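Fitted sheets for a round bed — buy or sew?

rosebud_attic
3 June 2024
Hello all, long-time reader and very occasional poster. We inherited my aunt's round bed when she moved to a smaller place in Ladska, and I love it to pieces, but oh my goodness, finding sheets for the thing! The one shop that still carries them wanted 300 for a set, in beige, and I just couldn't do it. Has anyone here sewn their own? I can hem curtains and I once made a duck costume, so please pitch your answers at that level.

quiltingfaustino
Welcome out of the shadows! I made two for my mother and it's much friendlier than it sounds. Measure straight across the mattress in a few directions (old foam is never quite a true circle), cut the top as a circle with a seam allowance, then sew a long straight strip around it for the side wall. Elastic goes in a casing at the bottom. Pin like your life depends on it — I mean every couple of inches — and go slowly around the curve.
Faustino Villalobos

Mumia
I'll disagree with Faustino a little, with love. The side strip is where beginners come to grief. Cut one great big circle, wide enough to go over the edge and tuck under, and run elastic all the way around the outside. You get some gathers at the side, but who's looking? I did mine in an evening with a movie on.

quiltingfaustino
I'm looking, Mumia! Those gathers bunch up under your legs and you end up tugging at them all night. The strip takes one extra afternoon and it lies flat for years.

Mumia
Mine has been on and off the bed since September with no tugging whatsoever, thank you very much.

rocio_h
Both ways work, I've done both. What matters more is the fabric. Please wash and dry it before you cut, twice if it's cotton. I skipped that once and my lovely circle came out of the dryer smaller than the mattress, and I could have cried. Wide quilt backing saves you a seam down the middle. If you do have to join two widths and you've picked something with a stripe, match it at the pins first.
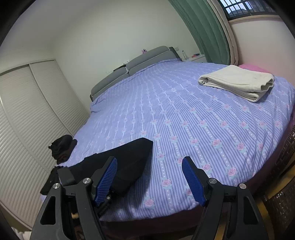
And do buy more elastic than you think you need, a wider one, because the skinny kind rolls over on itself inside the casing and you'll be poking at it with a safety pin until midnight.
Rocío Huerta

rosebud_attic
You are all so kind. I think I'll try Mumia's way on an old flat sheet for practice, and if I hate the gathers I'll come crawling back to Faustino. Rocío, the washing is noted, twice!

quiltingfaustino
The door is open and the pins are ready.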